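Jarari kitchen log, February: the board, the cups and the tray

The last post dealt with the drawer under the sink. This one deals with the large cutting board, which had turned into a storage surface and needed a layout.

The board is light wood, made up of several lengthwise planks. I bought it from Momholm to chop on. Within a month it was holding cups. I stopped fighting that and decided to give the cups a fixed place at the back, keep food toward the front, and put a tray at the back right for whatever is being collected for the next meal. 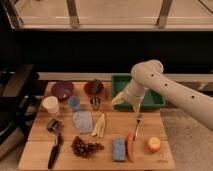 Cups go in by height where possible, but the purple bowl breaks the rule. It is wide, it is awkward to reach over, and it gets used once a day at most, so it has the back left corner permanently. The white cup stands in front of it. The small blue cup goes next to the white one, where the short size does no harm. Clear glass is kept near the dark red one, mainly so that I look at it before I knock it over.

The cloth is folded once more than a dish towel normally would be. A full-size fold took up a third of the working area. I keep it left of center, within reach of the left hand, and banana goes to the right of it.

Costs, for those who asked after the drawer post. The board was 644 and the tray was 11, both in local money. A Gamage rack that would have held the cups on the wall was quoted at 3,018 with fitting. I declined. The wall is plaster over something soft and I don't trust it with crockery. 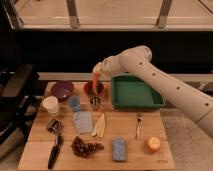
Depth matters more than width on a surface like this. I marked off 600 mm from the front edge of the counter as the limit of comfortable reach — anything past that line gets moved twice, once to find it and once to put it back. The purple bowl is the only thing I allow to be a nuisance.

The Trallow method, which a reader sent me as a PDF, says to group by material. I tried it for two weeks. Glass with glass and metal with metal makes sense in a cupboard and very little sense where you eat. Grouping by meal worked better. A fork belongs near the food, and the carrot belongs in the tray until it is needed. 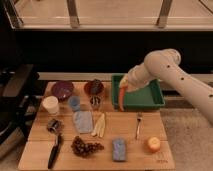

Why use a tray at all if the board is already flat and easy to wipe?

The raised sides stop round and tapered things from rolling, and the whole lot can be carried to the sink in one trip.

Next up is the shelf over the kettle. I have measured it twice and got two different numbers, so the tape measure is being replaced first.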